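The Folding Surface
By Misaki Fujimoto

Most advice on household linen starts at the cupboard. Benedicta Owusu starts at the table. She ran the linen room of a small hotel in Grondden before she began advising private households, and she treats folding as a problem of working height, clear area and sequence.

Height comes first. A bed is too low and too soft: the cloth sinks, edges drift, and the person folding bends at the waist for every piece. A dining table is usually acceptable. Owusu asks clients to stand with their elbows bent at a right angle and to choose a surface a hand's width below the forearm. Rounded corners are preferable to square ones, which catch loose weaves when a sheet is pulled across.

The container matters more than people expect. Perforated sides let air reach the lower layers, and a rigid rim keeps its shape when a hand goes in. Owusu prefers plastic to wicker for this job – wicker snags terry cloth, and the loops do not recover. She keeps the basket on the table during folding, never on the floor, so that the load is lifted once.
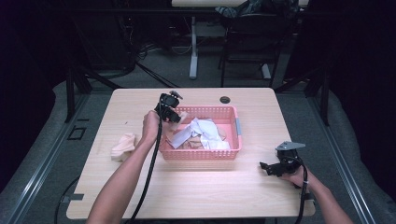 Sequence is where most households lose time. The usual habit is to fold whatever is on top, which produces mixed stacks that have to be sorted afterward. Owusu separates by fabric first and by size second. Small cloths are taken out and set to the left of the basket, unfolded, until the larger pieces are done. Whites and beiges stay together if their weight is similar; color has little effect on how a stack sits on the shelf.

Araba Appiah, who manages a rental laundry in Drarnum, disagrees on one point. Her staff process 286 pieces in a shift and fold small items first. "Small pieces hide inside large ones," she says. "If you leave them, you refold." Owusu accepts this for commercial volume but finds it unnecessary for a single basket.

Both use the same fold for hand cloths: in thirds along the length, then in half, with the closed edge facing outward on the shelf. Stacks stop at 6. Above that height the bottom cloth takes a hard crease and the pile leans when one is removed.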